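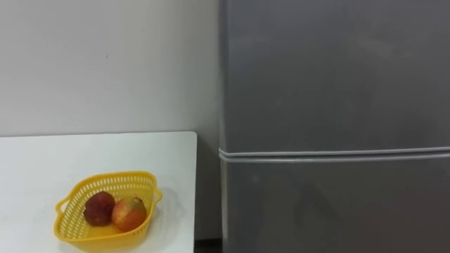
Segmentation merges the two apples into one instance, planner then grasps the middle of nothing

I am running an open-vocabulary detector plus a promptable segmenter on the head camera stream, feeding masks into a point cloud crop and then into a grasp sampler. The task is plain pick and place in a kitchen. The setup is the yellow plastic basket on the white table next to the fridge, with two apples in it, the dark red one on the left and the lighter one with yellowish-orange patches leaning against it. The basket is handled well. The apples are not. With the prompt "apple" I get a single box covering both, and the mask that comes out of it covers both as well, so the centroid falls on the contact line between them. The grasp sampler then proposes a pinch at that point, and the collision checker either rejects everything or, worse, accepts a pose with one finger through the basket wall.

What I have measured so far, on a recorded log of 627 frames with the head held still:

merged instance: 16 frames in every 21, on average
two separate instances: most of the rest
no detection at all: rare, and usually next to an exposure change

So it flickers between one object and two. The tracker downstream (Fakport, default settings) creates a new ID each time this happens, and the planner replans on every new ID. The arm spends its time starting and stopping.

Things I have tried:

— Raising the detector confidence threshold. The merged box scores higher than the separate ones, so this makes it worse.
— Lowering the NMS IoU threshold. No change that I can see.
— Prompting "red apple". Same merged box.
— Depth clustering on the masked points. The apples touch, so Euclidean clustering returns one cluster at any tolerance that does not also break a single apple into pieces.

A second problem, possibly related. Depth on the basket is poor. The side walls have rows of small elongated slots, and the stereo matcher gives a mixture of wall depth and whatever is behind the wall. After voxel filtering the front wall is nearly absent from the cloud, and I suspect that is why the collision checker passes the bad pose.

Is there a standard way to handle both of these, or should I be training an instance model on my own data? I would like to avoid labelling if possible. Control loop and calibration are fine, reprojection error is well below a pixel.

Posted by tutthorpe_arm, Friday, November 29, 2024

Community > Robotics software > Perception > Instance segmentation

oyelaran
These are two faults and I would fix them separately.

Merged instances. Lowering the NMS threshold is the wrong direction. NMS keeps the highest scoring box and removes boxes that overlap it by more than the threshold. Your merged box scores highest and overlaps both of the single ones. A single apple inside a box drawn round two has an IoU of a half or a little less, so at a low threshold the single boxes are suppressed by the merged one. Raise the threshold to 0.7 so that all three candidates survive, then choose between them yourself. The rule I use: if a box contains two or more boxes of the same class, each with at least 90 per cent of its area inside the parent, and together they cover most of the parent, drop the parent. It is a short function and it runs before the segmenter, so you also save a mask.

If the single boxes are not among the raw candidates in a given frame, that rule can do nothing. For those frames, prompt the segmenter with points. Take the masked cloud, fit spheres with RANSAC (radius limited to 30 to 50 mm), remove the inliers, fit again. Apples are not spheres but they are near enough for a seed. Project the two centres back into the image and use each as a positive point, with the other as a negative point. The negative point matters. Without it the segmenter will often return the pair again.

Flicker. Do not let the planner listen to the tracker directly. Put a small buffer between them and only publish an object once it has been present in 10 consecutive frames, and only remove it after the same number of misses. Set the association to use 3D position as well as box overlap. In Fakport this is off by default and the documentation mentions it once, in the section on multi-camera use. Also make the planner compare the new goal with the old one before it replans. A change of ID with a goal shift of a few millimetres should not cause anything to move.

Basket walls. Do not try to get a perforated wall out of stereo. You know the object, so model it. Measure the basket, make a coarse mesh with solid walls (slightly thicker than real, 3 mm of padding is enough), and estimate its pose from the rim. The rim is a continuous band, so it should give you cleaner depth than anything below it. Fit a plane to the rim points, then the outline in that plane. The two handles fix the long axis. You will still have a 180 degree ambiguity, but for a basket that is close to symmetric it makes no difference to the collision check. Insert the mesh into the planning world and mask the raw basket points out of the occupancy map, or the stray points seen through the slots will block good grasps.

Remember to allow contact between the fingers and the apple you are picking, and only that one. Leave the second apple in as an obstacle.

nallow_dev
Just train it. We labelled a few hundred images in December last year and have not had the problem again. Modern instance models separate touching fruit without any geometry tricks. RANSAC on fruit is slow.

oyelaran
It is slow if you run it on the full cloud. On a cropped and downsampled mask it is a few milliseconds. Training will help with the merging, I agree, but it will not put the basket wall back into the collision world, and that is the part that breaks fingers.

kinematic_loop
Something to check before either of the above. You say reprojection error is below a pixel, but that is for the camera alone. If head joint encoder offset is not in the extrinsics, the masks will be fine and the cloud will still land in the wrong place relative to the arm. A finger through the wall could be partly that. Touch a known point on the table with the fingertip at three or four places, including one near the edge by the fridge, and compare with the cloud. If the difference grows with distance from the base, look at the neck pitch offset first.

Also, I would not sample grasps from the side at all for this task. Restrict the approach direction to within 25 degrees of vertical. The apples sit low, so side approaches have to cross the rim anyway, and the sampler wastes most of its budget on them. For the first pick, rank the candidates by free space on the side away from the other apple. With the left one against the inner wall you have little room there, so take the right one first and then re-run detection, as the remaining apple may roll.

tutthorpe_arm
Thanks. Raised NMS to 0.7 and added the parent box rule. On the same log the merged instance is gone except in frames where the detector offers no single boxes, and the point prompts deal with the ones I have looked at. Planner no longer replans on ID changes. Basket mesh is next. The touch test shows a 4 mm error at the far edge of the table, so the neck offset is going on the list as well.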